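About Arkach

Arkach is a commercial laundry and guest supplies business. We wash, finish and rent out flatwork and towelling for motels, caravan parks, aged care residences and small hospitals across western Victoria, and we supply the bathroom sundries that go with them. The company is privately owned and operates from two sites, Castillo Street (processing) and Gravow (stores and packing).

History

The Castillo Street building dates from 1899, when it was put up as a wool-scouring shed. The bore and the settling pits were the reason a laundry later took the lease. The original boiler house still stands and is used to store trolleys. Arkach began there as a hotel laundry with a single washer-extractor and a coal-fired calender, moved to natural gas, and added a tunnel washer when the regional hospital work came up for contract. Gravow was bought as a bare shed and fitted out in stages.

Processing

Soiled linen arrives in colour-coded bags and is sorted on the dirty side of a full-height barrier wall. Flatwork and towelling go through the tunnel washer. Personal garments from aged care clients are washed in barrier machines, in smaller loads, and are tracked by heat-sealed label. Thermal disinfection is by time and temperature, logged for every batch, and records are kept for the term of the contract. Chemical dosing is by weight of dry linen. Rinse water is recovered through a drum filter and reused in the first wash compartment.

Finished sheets are ironed at a two-roll calender, folded and stacked by size. Towels are tumble dried, conditioned for ten minutes off heat and folded to the client's pattern. Anything with a tear, a stain or a failed hem goes to the mending table. Pieces that can't be mended are cut down for rag.

Guest supplies

Clients who rent linen from us can order sundries on the same delivery: bath sponges, soaps, tumblers, hand towels and baskets to put them in. Sundries are held at Gravow and picked per room type. We don't manufacture any of these goods. Substitutions are confirmed by phone before the truck leaves. 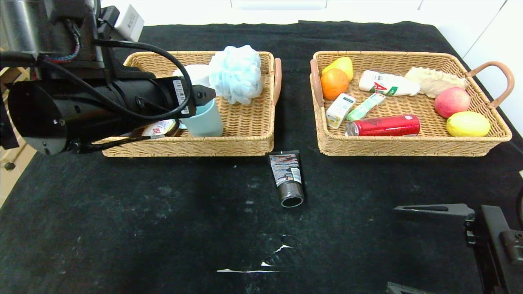 Capacity and service area

The tunnel washer is rated at 300 kilograms an hour. The barrier machines are scheduled separately and are not included in that figure. Our delivery runs extend 200 kilometres from Castillo Street by road. Sites beyond that are served by a carrier, with a minimum order and a longer turnaround.

Standard turnaround is 48 hours from collection. Hospital theatre linen has its own schedule, set out in each service agreement. Coastal runs go to a daily service in November and stay on it until the end of the summer school holidays.

Stock control

Rental linen remains the property of Arkach. Par levels are set at the start of each agreement, normally at three sets per bed (one in use, one in the cupboard, one in process), and are reviewed after the first full quarter. Losses are charged at depreciated value. A count sheet travels with every trolley and is signed at both ends.

Stock movements are recorded in Stiltosex, the inventory program we've used at both sites since the Gravow fit-out. Clients can be given a read-only login on request. It shows linen on site, linen in process and open sundries orders. It doesn't show pricing.

Packing

Orders are made up on flat benches, checked against the pick sheet and wrapped or bagged before they're loaded. Clean goods and soiled goods are never carried in the same compartment of a truck. Trolleys are washed down on return and dried before they're relined.

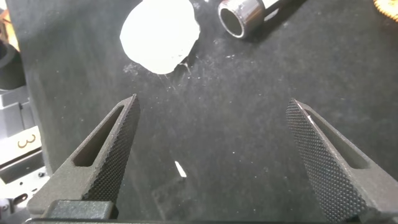

Black work surface, Gravow.

People

Arkach employs 17 permanent staff, with casuals over the summer peak.

Aileen Lumbao is general manager. Her background is in textile chemistry, and she is the contact for tenders, wash specifications and audit documents.

Charoen Inthanon is plant and maintenance manager. He is responsible for the boiler, the tunnel washer, water recovery and trade waste compliance at both sites.

Site visits

Prospective clients may inspect Castillo Street by appointment. Enclosed shoes are required. Visits start at 10 am on the clean side and finish in the sorting area, and visitors don't go back through the barrier wall afterwards. Gravow can be inspected the same day if requested when booking.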